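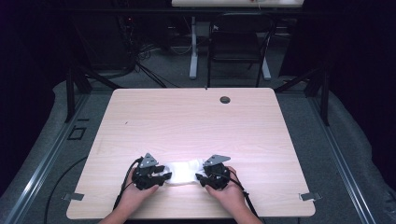
03/02/2018
By Pascual Painemal

Okutar splits a recording into segments by thresholding the opening signal of each gripper, and the default threshold was tuned on rigid parts. Soft items break it. With two grippers pressing inward on something white and crumpled, the jaws stop short of fully closed at a width that depends on how the material bunches, so a fixed value misses the grasp. Set the threshold per recording instead.

1. Load the recording and plot left and right opening on one time axis.
2. Find the resting level of each side. Use the median of the first 300 samples.
3. Set close_thresh to 40 percent of that level, separately for left and right.
4. Set min_hold to 6 samples. Shorter dips are encoder noise.
5. Run the segmenter and write the result to a new file. Do not overwrite the raw log.

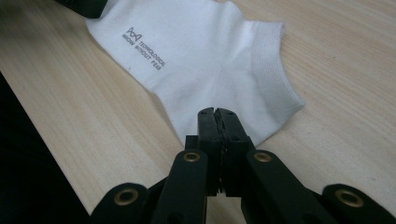

Opening alone cannot tell a grasp from an empty close. Jaws pressed together on their own pads give the same reading as jaws shut on one layer of thin knit, so the second pass uses the wrist view. Take a crop just ahead of the jaw tips and compare it before and after each close event. A white sock on pale wood is a poor case for plain intensity differencing - the bright areas saturate and the folds carry little contrast. Printed text such as MOVE WITHOUT FEAR gives the tracker much better corners, as does the ribbing of the cuff. Mask out the jaws and the linkage first, or the tracker will lock onto the brass grommets.

If the tracked points move with the gripper after the close, keep the segment. If they stay put on the table, label it empty. On my test log this left 267 segments, and the remaining errors were nearly all at handovers, where both sides close at once. Those still need to be checked by hand.

Comments

Kwon: Does step 3 hold if the recording starts with the jaws closed?

Pascual Painemal: No. Pick an open stretch by eye and pass it with rest_range.

lokgate_user: min_hold of 6 dropped real grasps for me. My logs are at a lower rate, so I went down to 3.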